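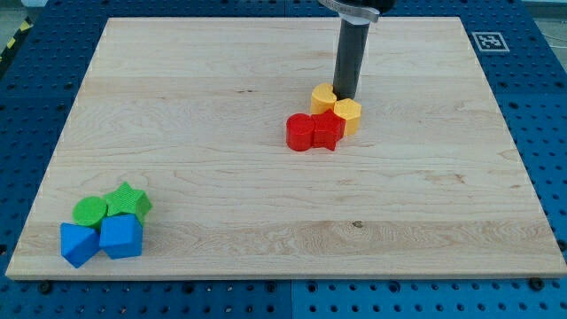 Home News Environment Coast & Rivers Opinion

Kultham's eelgrass is creeping back, and the crabbers are keeping an eye on it

4 min read
25 shares | 3 comments

For as long as most people in Kultham can remember, the inner bay has had a floor of plain gray mud, the kind that swallows a boot to the shin and keeps it. This spring there is green in it again. A survey of the shallows finished in May found 868 separate patches of eelgrass between the old ferry slip and the mouth of the Plamlow River, more than at any time since the bay's residents began keeping a record of such things, and the news has gone through town the way good news does in a small place, by way of the bait shop and the post office line.

Eelgrass, for anyone who has only met it wrapped around a propeller, is a true flowering plant that happens to live its whole life under salt water. It roots in the bottom, sends up long ribbons of leaf and sets seed like any meadow grass. Young fish hide in it, crabs molt in it, and brant geese will fly a very long way to eat it. When a bed dies off, the mud it was holding down gets stirred up by every passing wind, the water turns cloudy, and the cloudy water makes it that much harder for new plants to get the light they need. That's the loop Kultham Bay was stuck in for years.

Corentin Joly, who led the survey and has been wading this shoreline in the same patched green waders for longer than he cares to say, was plainly delighted when he met us at the slip at low water, a little after six in the morning. He had brought coffee and a bag of rolls (the good ones, from the place on Fleury Street), and he wanted us to come out and see the nearest bed before the tide turned.

"You can put your hand down in it and feel things moving," he said, and then he did just that, up to the elbow, and came up grinning. "When I started there was one sad clump off the Hokeck side and we used to go visit it like a sick relative."

The survey was done on foot at the lowest tides and by kayak where the mud was too soft to stand on, with each patch marked on a chart and measured across its widest point. Most are small, no bigger than a kitchen table. The largest, in the lee of the Hokeck sandbar, now runs for 400 feet and has joined up with two of its neighbors since last summer, so that from a boat on a still day it looks like one long dark lawn.

What brought it back is a question with more than one answer, and you'll get a different one depending on which end of the dock you ask. The town moved its stormwater outfall away from the inner bay, and the water there has been noticeably clearer in the years since. Upstream, several farms along the Plamlow have let the brush grow back on their banks, which keeps soil out of the river when it rains hard. And the old chain moorings, which used to drag in circles and scrape the bottom bare every time the wind changed, have mostly been swapped for a type that floats its line clear of the mud. Joly thinks the moorings made the biggest difference. He showed us a few of the old scars, pale rings in the bottom still easy to pick out, with thin new shoots coming in from the outer edges.

Seed has helped too. Over three summers, crews gathered the ripe flowering shoots from the Hokeck bed, held them in tanks of running seawater until the seeds dropped, and scattered those seeds by hand in the fall over places where grass was known to have grown before. Plenty of it came to nothing. One whole stretch near the ferry slip was dug over by shore crabs within a few weeks, and another washed out in a winter storm. But the plots on the Fleury flats took, and they now account for a good share of the new patches on the chart.

The fishing families have been watching all this with interest and, it must be said, a little worry. Crab pots set along the edge of the grass did well last season, by all accounts, and there are those who say they're seeing young flounder in places they hadn't bothered to look for years. At the same time, a proposal now before the harbor office would ask boats to stay out of the shallowest beds from spring through early fall, and would move a handful of pots out to deeper water. One crabber mending line on the dock that morning told us she was all for the grass and would be sorry to see it torn up, but that her father had fished the Hokeck edge and she would like to go on fishing it too. She thought a marked channel through the bed would suit everybody better than a closed line on a map. Joly, as it happens, rather likes the channel idea, and has promised to bring it to the harbor office with a sketch.

There's also the matter of summer heat. Eelgrass does poorly in warm water, and the inner bay, being so shallow, heats up quickly on a long run of hot afternoons. A bad August could thin the newest patches before their roots have a proper hold. Temperature loggers have been tied to stakes at 25 spots around the bay, to be read every few weeks through the season, and the deeper Hokeck bed is being left untouched this year so there will be seed to fall back on if it's needed.

By the time we had walked back to the slip, the water was over the nearest bed and the leaves had lifted and were all leaning the same way with the tide, toward the river. A heron had taken up the spot where we'd been standing. Joly poured out the last of the coffee and asked us to mention that anyone launching a small boat from the slip should tip the outboard up until they're past the second marker, and that the new chart is pinned up inside the harbor office door, where people are welcome to pencil in any patch he has missed. Several already have.

The harbor office will hear comments on the proposed boating limits through the end of the month.

Previous story | Next story | Back to Coast & Rivers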